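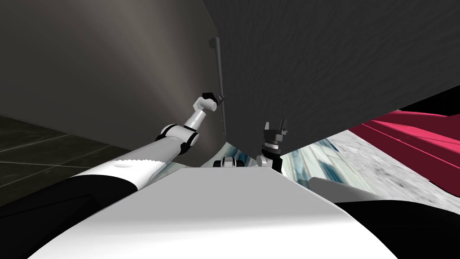
Demonstrations for Plurnari come from the simulator, and you'll each record 50. Start slow! With the left gripper just beside the bar handle, stop and check your angle - then go on.
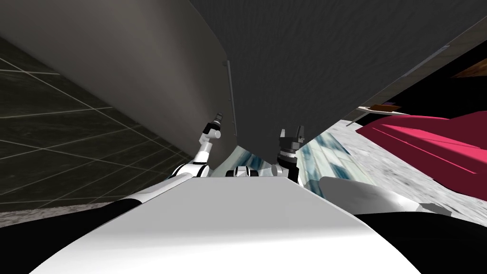
Save the failed tries too. They're great material, and Hakim tags them separately. 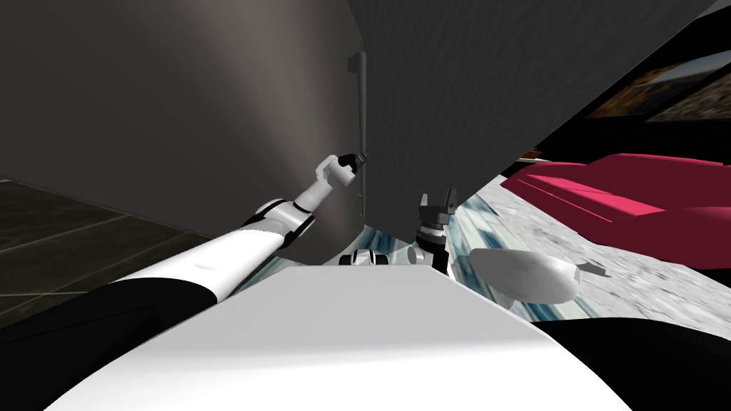
Fig. 3. Left arm raised toward the dark wall.

Vary your starting pose every time.

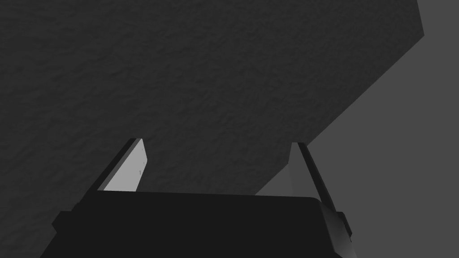

Nellport Robot Learning Club

Send questions to Kibet Kioko. We have 436 demos already!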